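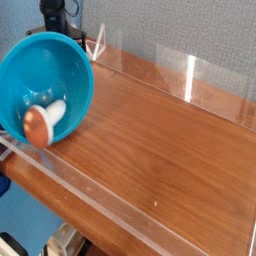 Every September the Wi-Fi in my house gets grumpy. Everybody's back inside in the evenings, three screens are going at once, and the router I forgot about all summer suddenly has to earn its keep. I've picked up a bunch of little fixes over the years and I keep sending them to friends one at a time, so I'm putting them on one page.

First, go look at where your router is. Mine lived on the floor behind the TV for ages, next to a metal filing cabinet (I know!). I moved it up to a bookshelf in the hall and the back bedroom finally got a signal worth having. High up and out in the open is what you want, and keep it away from the microwave, the fish tank and any big mirrors. Water and metal eat Wi-Fi for breakfast.

Dust it while you're up there. I unplug mine, run a dry paintbrush over the vents and give it a quick once-over with the vacuum brush held a little way off. Don't spray anything on it. I did that once with glass cleaner and I'd rather not talk about it.

When things get slow, do the restart properly. Unplug the modem AND the router, wait 30 seconds, plug the modem back in, let its lights settle down, then do the router. I used to just poke the power button and wonder why nothing changed. If you're having to do this every few days, feel the power brick. My old one was getting really hot, and a new one with the same voltage and amps printed on the label fixed the whole thing.

Label your cables! Masking tape folded over into a little flag, with a marker: "modem," "printer," "no idea." Bread bag tags work too if you eat enough toast. I also stuck a strip of tape on the bottom of the router with the network name on it, so I'm not crawling around with a flashlight when company comes. The password lives on a card inside the kitchen cupboard.

If your router has two bands, give them different names, at least for a while. Put the smart plugs and the doorbell on 2.4 and the laptop and TV on 5. The slower one reaches farther through walls and the plugs don't care about speed anyway. Some gadgets flat out refuse to set up on the faster one, and I lost a whole evening to a lamp before I figured that out.

We have a plug-in extender for the garage, a cheap Gotis. I had it in the garage at first, where it had no signal to pass along, poor thing. Halfway is the spot, so now it's in the laundry room and I can stream music while I sand. Over 2 bars on my phone out there, most days!

For trips I carry a pocket hotspot, a Thaler with a 3,000 mAh battery. It gets warm under a pillow or on a dashboard, so stand it on its edge near a window. Turn the screen brightness down, and turn off the guest network if you're not using it. Mine lasts a good deal longer that way. And check your data allowance before the kids find the cartoons.

One more, for winter storms: plug the modem and router into a small battery backup. Ours kept us online for 2 hours last time the power went, long enough to look up how to light the camp stove.

© Tridemero Home Notes, Indthorpe | Contact | Privacy | Back to top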